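4. Fitting and replacing the gripper fingers

This section covers the hand-held gripper tool supplied with the Clekent bench kit. Read section 3 first if the tool has not been charged or paired yet. The same steps apply to a first fitting and to a routine replacement.

Replace both fingers as a pair. A new finger next to a worn one will close off center, and the opening reading will drift over the course of a session.

4.1 What you need

Finger set, left and right (bag marked Funusen F-26)
2 mm hex key
Lint-free cloth
Plain water or the Ninderel wipes from the spares box
Gauge block from the calibration pouch
Clear space on the work table

Caution: Switch the tool off and unplug the charging lead before you put a key to the finger screws. The drive can close the fingers without warning if the trigger is bumped while the tool is on.

4.2 Removing the old fingers

1. Open the fingers all the way with the trigger, then switch the tool off. The fingers stay where they are.

2. Lay the tool on its side on the cloth with the camera facing up. Do not rest it on the camera housing.

3. Find the two screws at the base of the left finger. Loosen both by half a turn before taking either one out completely.

4. Slide the finger straight off its carrier. If it sticks, rock it gently along the direction of travel. Do not twist it.

5. Repeat for the right finger.

Note: The screws are short and roll easily. Put them in the lid of the spares box as they come out. Replacement screws are listed in section 9.

4.3 Cleaning the carriers

1. Wipe both carriers with a damp cloth. Pay attention to the inside corner, where dust from cardboard and fabric builds up.

2. Look along the guide rail under a good light. It should be bright from end to end. A dull patch in the middle means the grease has dried out - see section 6 before going on.

3. Let everything dry for 3 minutes.

Caution: Do not use alcohol or solvent on the fingers. It makes the plastic brittle around the screw holes, and the damage does not show until the finger cracks.

4.4 Fitting the new fingers

1. Check the letter molded into the base of each finger. L goes on the left with the camera facing up.

2. Push the finger onto its carrier until the shoulder meets the stop. There should be no gap.

3. Put in both screws by hand, then tighten them a little at a time, switching from one to the other. Stop when the key starts to flex.

4. Fit the second finger the same way.

5. Switch the tool on and close the fingers slowly. The tips should meet flat across their full width. If they meet at one edge only, loosen the screws, press the tips together and tighten again.

4.5 Checking the view and the opening

Do this check at the table where the tool will be used, under the lighting you will work in.

1. Clear the area below the tool. Power strips and other fixed items can stay on the table as long as they are well clear of the fingers.

2. Open the fingers fully and hold the tool over the table at working height. Look at the live view on the tablet.
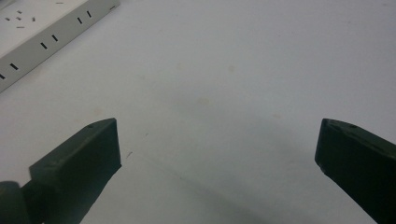
3. Both tips must be visible in the lower part of the view. If one tip is missing, the camera bracket has been knocked. Reset it as described in section 5.2 before you carry on.

4. Close the fingers on the gauge block and hold for a count of five. The tablet should show 143. Two either way is acceptable.

5. If the reading is outside that range, choose Opening, then Set Zero, and repeat step 4. If it is still out after the second try, the fingers are not seated against their stops. Go back to 4.4.

Note: Table marks and light stains do not affect the opening reading. Glare can hide the tips on a light surface, so turn down any lamp pointed straight at the table.

4.6 After the change

Write the change in the tool log with the bag number and the new reading. If the tool belongs to a shared Engström bench, move its tag back to the green hook so that the next operator knows it can be used.

Check the screws again after the first full day of use. They settle slightly, and nearly all early complaints about a loose grip are cured with a quarter turn.

Questions about finger wear or odd readings go to Arvid Hellström on the bench support line. Have the bag number ready. The line is closed on Saturday.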